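What an Open Day Owes Its Visitors

By Danica Vasić
2018-12-11

Last month the Codon workshop in Mevport opened its doors to the public, and more than 300 people accepted the invitation. I attended on behalf of the regional skills board. The views below are my own and do not represent a position of the board.

Public demonstrations of robotics have followed a settled pattern for years. Visitors stand behind a rope. A machine performs a task it has performed many times before, and a member of staff explains what has just been seen. Questions are taken at the end, if the schedule allows. The arrangement is safe and it is courteous, but it teaches very little. A visitor leaves with the impression that the machine either works or does not, and with no sense of the labor that lies between those two conditions.

Codon took a different course in November. The main demonstration concerned the hand-held gripper, a tool that a person carries and operates directly so that the motions of ordinary handling can be recorded and later used to train a robot arm. Ching-wen Tu, who directed the program for the day, opened with a short statement and then allowed the work to continue at its usual pace. Visitors were told at the start that they would see pauses, repeated attempts and long periods of adjustment. Several people near me were visibly impatient within the first quarter of an hour. By the end of the session most of them had moved closer.

I believe this was the correct decision, and I would urge other organizations to consider it. The public is asked to form opinions on automation with increasing frequency. It is asked to approve training budgets, to accept changes in warehouses and hospitals, and to advise its children on what to study. Those opinions ought to rest on some acquaintance with the work as it is done on a normal day, in a normal room, with the furniture and supplies of a shared office close by.

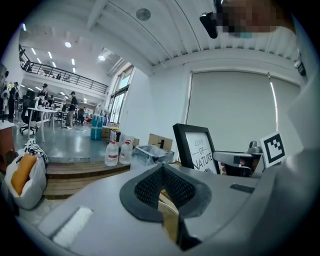 The Case for Restraint

There are fair objections. Dr. Owino, with whom I discussed the visit afterward, holds that an unpolished demonstration may do harm. A parent who sees a gripper miss its object may conclude that the whole field is a waste of public money. An employer may decide to wait another 2 years before speaking to the local college. First impressions are difficult to correct, and a workshop that depends on grants has reason to be careful with them.

I accept the risk. I do not accept that the remedy is a performance. The open day held by Bronine in the spring was very well presented, and the 80 visitors in my group received a printed program and an excellent lunch. When I later asked members of that group what the machine had been doing, few could say. They remembered that it was fast.

A better remedy is preparation. Codon sent a two-page note to every registered visitor before the event, written in plain language, which stated what was being attempted and what remained unsolved. The note should have been longer, and it should have been offered in more than one language. The registration desk was also poorly placed, and the line extended into the parking area for much of the morning. These are matters of administration and can be put right before the next event.

The skills board has 624 apprentices on its register this year. A good number of them will work beside machines of this kind, and some will be asked to teach them. I would prefer that they meet the work early, in its slow and unfinished state, and that their families be invited to come along.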